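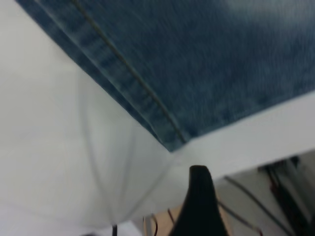
Zenavex opens enzyme finishing line for garment laundries at Geltdale site

7/3/22
By the Zenavex press office

Zenavex, a supplier of process chemicals to the textile trade, has started production of its Urbańczyk series of finishing enzymes at the company's Geltdale plant. The series is meant for commercial garment laundries that wash down and soften cotton goods before sale. It replaces the Budberg series, which will stay on the price list until the end of September.

The Urbańczyk series has three grades. Grade N is a neutral cellulase for machines that run at a bath pH between 6 and 7. Grade A is an acid cellulase for faster abrasion on heavy cloth. Grade D is an amylase for removing starch size before the main wash. All are sold as liquids and can be dosed by pump or by hand.

The main change from the Budberg series is in the carrier. The older products were granulated and had to be dissolved in a side tank before dosing. Operators reported uneven results when the tank was not stirred long enough, and dust control added a further step at the weighing station. The liquid grades go straight into the dosing line. Existing side tanks can be bypassed or kept for other products.

Grade N was also reworked to limit backstaining, the return of loose indigo to the cloth during the wash. Backstaining dulls the contrast between worn and unworn areas and darkens pocket linings. It depends on bath pH, liquor ratio, time and the type of enzyme used. In trials at the Geltdale wash laboratory, Grade N was run for 15 minutes less than the matching Budberg product to reach the same shade, as read on a reflectance meter. Laundries should expect their own figures to differ with load size, drum speed and the dye recipe of the cloth.

Grade A works faster but gives more backstaining and a greater loss of tear strength if the bath is not stopped on time. Zenavex advises customers to raise the bath above pH 9 at the end of the cycle – or to heat it to the temperature given on the data sheet – before draining. A rinse in cold water alone does not stop the reaction.

The new line at Geltdale consists of two blending vessels, a filtration stage and a filling station for drums and bulk containers. The vessels are jacketed and held at a fixed temperature during blending. Each batch is tested for activity before filling, and the result is printed on the container label with the batch code. Activity units are the same as those used for the Budberg series, so current recipes can be converted with the table supplied with each order.

Storage conditions have changed. The liquid grades should be kept closed, out of direct sunlight and below the temperature printed on the label. They must not be frozen. Opened containers should be used within three months. Granulated Budberg stock can be stored as before – the two series should not be mixed in one bath.

Samples of all grades are available to laundries and dye houses on request. Orders are being taken now, and deliveries are made from Geltdale. Customers with open Budberg contracts will be supplied under the present terms until those contracts run out.

Recent releases
Budberg series: last order dates and conversion table
Revised safety data sheets for liquid amylase products
Geltdale wash laboratory extends trial hours
Changes to drum return and deposit rules

Contact: Zenavex press office, Geltdale | © 2022 Zenavex. All rights reserved. | Back to top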